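Plellico Publishes Open Setup and Care Routine for Its Gavadel Robot Cell

Paper-and-tape work surface is now the standard for every tabletop arm that the company delivers

KIKUCHI, July 3, 2023. Plellico, a maker of small robot cells for laboratories and light assembly, announced today that it makes public the full setup and care routine for its Gavadel tabletop cell. The routine was until now given only to customers with a service contract. It can be downloaded free of charge from the Plellico support page, and no registration is needed.

The Gavadel cell consists of one arm on a mounting plate, one gripper, a work table and the control equipment on a desk beside it. Most service requests which the company receives for this cell do not concern the arm. They concern the table: the surface has become worn, the position marks have moved, or a different person has set the cell up again after cleaning and did not place the marks in the same way.

"Our customers called us and said the robot is missing the object," said Emiko Takagi, head of field service at Plellico. "We went there, and the robot was going exactly to the place where it was told to go. The marks on the table were from last December and the table was from this spring. So we decided that the table must have its own maintenance plan, same as the arm has."

In the new routine, the table is covered with brown paper and the paper is divided into cells with blue masking tape. The strips which run away from the arm are placed first, beginning with the middle one, which is lined up with the center of the mounting plate. The cross strips follow. The tape must be laid flat and must not be stretched, as stretched tape pulls back during the night and lifts the paper. The paper is exchanged after 3000 picks, or sooner if it is torn or if a tape strip has lifted at one end.

After the paper is exchanged, the operator makes a check of the gripper with small objects. The check has 20 picks close to a tape crossing and 20 picks in the open part of a cell. The object is put down in each case by hand, and the operator writes in the log sheet where the fingers have closed. If the fingers close too high or to one side, the gripper is not adjusted immediately. First the bolts of the mounting plate are checked, then the gripper fingers are cleaned, and only then the tool center point is taught again from the pendant.

"This order is important to us," said Kęstutis Kivi, service engineer and main author of the routine. "If you teach the point again while a bolt is loose, you will have a good result for one afternoon, and afterwards you must do everything another time."

Cables have a separate page. The routine asks the operator to move the arm slowly to its farthest position and to look whether the cable at the wrist comes under tension or touches the paper. The page was written together with Karine, the company that is responsible for Gavadel installation and training outside Japan.

Karine has used the draft version in its own training courses since the spring. "Before, I explained the table by telephone, and this is difficult," said Itzel Ocampo, training manager at Karine. "Now I say, please open page four. For a new operator, changing the paper and making the check takes 80 minutes. With practice it becomes shorter."

The routine applies to all Gavadel cells already delivered, and no change of software is necessary. Customers who prefer to keep a bare table can continue to do so, but Plellico recommends that they renew their position marks at the same interval.

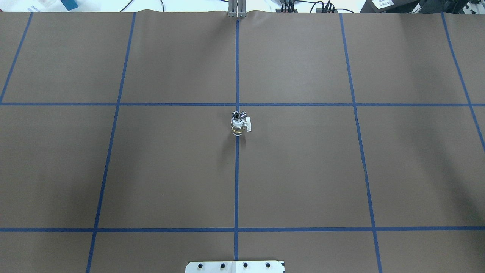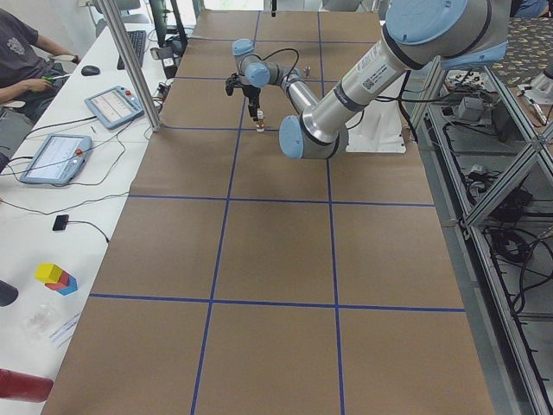
Photos: Plellico. Work table with paper and tape grid; the second photo shows the arm with an object in the gripper.

About Plellico
Plellico develops and services tabletop robot cells. The company has its head office and its training room in Kikuchi.

Press contact
Dalia Kuusk, Communications, Plellico
Questions on the content of the routine are answered by the field service department.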